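Subject: Re: [clallach-users] Left driver opens slightly at knot tightening
From: Miroslava Bilyk
To: clallach-users

Crescencio Bravo wrote:

> Second time this month we've had the left driver let go during a suturing run on the practice pads. The jaws are commanded closed, the log says closed, and then partway through pulling the second throw tight the strand slides out. No fault raised, no stop. The controller just carries on and finishes the motion with nothing in the jaws.
>
> We're on the Moya controller with the current Clallach tool config. Has anyone else seen this, or is it our instrument? I'd like to know before we swap the cable set, as we only have one spare.
>
> Crescencio

Hi Crescencio,

We've seen it at Dorkdale, and I don't think it's your instrument. I'd hold on to the spare for now.

Ours started in September after we moved to the new tool config. Same symptoms: jaw angle reads zero, no fault, and the thread slips under load. We logged 267 knot attempts on two drivers after that and had the slip on both, so I stopped blaming wear. It never happened on the first throw. It was always on a later one, when the wrist was bent well over and the pull was sideways to the jaws.

What we found is that the config sets the closing torque with the wrist straight. When the wrist bends, the cable path changes and some of that torque goes into the wrist instead of the jaws. The old config had a compensation term for this. In the new one the term is still listed but the gain is set to zero. The jaw encoder is back at the motor end, so it reports closed whether or not the tips are really gripping. That's why you get nothing in the log.

The wrist camera is a better guide than the log. We now go back through the recording for every run that ends with a loose knot and look at the tips and the pulleys at the joint.

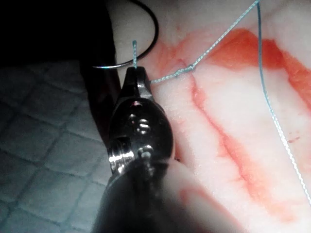
*Left driver, wrist camera. Suture end in the jaw tips, knot on the pad to the right.*

If you can see the strand creeping at the tips while the jaw angle stays flat, you have the same problem we do.

To work around it we did the following:

- Put the compensation gain back to the value in the old config file. Copy the number across by hand, don't swap the whole file, as the tool offsets have changed too.
- Cut the tightening speed for any throw after the first.
- Added a check on pull force. If it drops suddenly while the arm is still moving, the controller holds position and waits for an operator.

The third one matters most to me. A slipped thread on a practice pad is a nuisance. An arm that keeps travelling at tightening speed with a needle nearby and no load on it is a safety problem, and one of our students had her tweezers in the workspace when it happened. She wasn't hurt, but we've since made it a rule that hands stay out until the arm is in hold. I'd suggest you do the same before your next session, whatever you decide about the config.

With the gain restored we've had no slips in over 2 weeks of normal use. I wouldn't call that proven – we've mostly been running short sequences, and I haven't tried it with the thicker thread.

I reported the zero gain to Vivby and they've confirmed they can reproduce it on the bench. They didn't give me a date for a fix. If you send them your logs as well it may help, particularly if you have the wrist angles saved at the moment of the slip. Ours were only kept for some of the runs.

Could you also tell me which firmware is on your Moya? We're on version 3 here and I'd like to rule that out.

Miroslava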